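Thursday, March 5, 2020

Up too late again, and all because of a map of rain. Well, a map of rivers, if we're being strict about it, but it started as rain and I keep calling it the rain map in my head, so the rain map it is.

I'd promised myself I would only fix the legend tonight. The legend! It has been wrong since November, when I switched the color ramp from blues to that green-to-purple thing and forgot that the little boxes in the corner were typed in by hand. Anyone who looked at it closely would have thought the wettest valleys were the driest ones. Two people wrote in to tell me so, very politely, and I wrote back very politely and then did nothing for three months.

So I opened the legend code after dinner, and of course I couldn't stand to look at it without tidying the bit above it, and the bit above that is where the stream gauge readings come in, and by ten o'clock I'd pulled the whole thing apart. Dishes still in the sink. Tea stone cold next to the keyboard, with that skin on top. 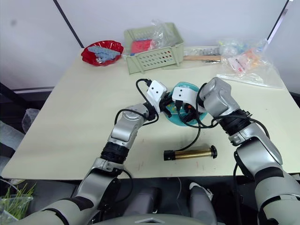 The gauges are the part I love, though. There are 751 of them on the list now and each one is just a dull little row of numbers, a height every so often, up a bit, down a bit. Then you put them all on the map and let the clock run and you can watch a storm come down a river system like somebody pulling a zipper. The headwaters go first, all those skinny lines at the top, and then it gathers and slides down and you see it reach the big river a day or so later, fatter and slower. I've watched it so many times and I still lean in toward the screen when it gets to the fork below Gough. I think it's the best thing I've ever made and most of it is other people's numbers.

Anyway, the trouble. I've been drawing each stretch of river as its own line and changing the width of every line at every step, and with the small test area that was fine. With everything loaded it's like watching a slideshow. My old laptop gets so hot I have to put it up on a cookbook. I thought I could get away with it by only redrawing the lines that changed, but in a big storm they all change, and a big storm is the one time anybody wants to look at the map. Quiet weeks run beautifully!

What I ended up trying was particles. I'd been resisting it, partly out of stubbornness, as every moving map in the world has little drifting specks on it these days and I wanted mine to be lines. But I gave in and threw 3000 specks into the rivers just to see, each one moving along its channel at a speed I worked out from the gauges on either side. And oh, it was pretty. It was so pretty I laughed out loud in an empty kitchen. They bunch up at the narrow parts and string out in the flats, and when the storm comes through there's this glittery rush. I let it loop for ages and got nothing done.

Then I noticed that some of them were going uphill. A whole stream of them, quite cheerful, climbing out of the Oltar and up into the mountains like salmon. I spent the better part of an hour sure that I'd got a sign wrong somewhere in the speed, and flipped it, and then of course everything else went backward and those few went the right way. It was the river data. Whoever traced that stretch had traced it from the mouth to the source, and the rest had been traced from the source to the mouth, and my code just trusts the order of the points and goes. I found 51 stretches like that. I turned them around with a clumsy little loop that checks the height at each end, and there's one nearly flat piece down by the marsh where the two heights come out the same and I had to pick. I picked toward the sea. Need to remember to write that down in the notes on the site and not only here.

I also want to put down what I said to myself about speed, before I forget and start believing my own map. The specks do not move at the real speed of the water. They can't, they'd look frozen. They're sped up by a lot, and the speed between two gauges is a guess that I've smoothed out to look nice. That's fine for a picture of what a storm does. It's not fine if somebody in a house by the river is using it to decide when to move the car. I put a line under the map about it last year, in gray, very small. Should be bigger. Should be black, too.

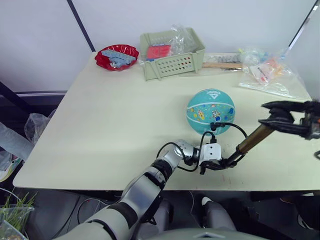
Bitbridge sent their reminder again about the hosting going up. I've been on the cheapest plan for ages and I don't mind paying a little more, but the email had the word "exciting" in it twice and I object to being told that a bill is exciting. I could shrink the files. The gauge history gets sent out whole every time someone opens the page, even if they only look at one day, and that's just laziness on my part. If I cut it up by week it would load faster for people on slow connections as well, which I keep saying I care about. Put it on the list. The list is very long and is mostly things I've put on it at one in the morning.

What else. I looked again at that Uvelano project, the one with the tides, and felt the usual mix of delight and envy. They do this thing where the land is almost blank, no roads, no borders, barely a place name, and your eye goes straight to the water. Mine has so much on it! Town names, county lines, the shaded hills I was so proud of. I turned the hills off for a minute to see how it would look and it was better, it was so much better, and I turned them right back on. That shading took me two weekends. Maybe I'll put it behind a checkbox and leave the checkbox off to begin with, and visit it now and then.

I didn't go for my walk today and my shoulders know it. It rained on and off all afternoon, proper sideways rain, and I sat indoors making pretend water go down a pretend river while the real gutter overflowed past the window. I did go out on the step for a bit at the end. You could hear the creek from there, which you usually can't. I came straight in and looked up the nearest gauge and it was up, a good bump, and the next one down hadn't moved yet. I stayed up another half hour refreshing the page to see it arrive.

It hadn't by the time I quit. I'll check it with my coffee.

And the legend is still wrong.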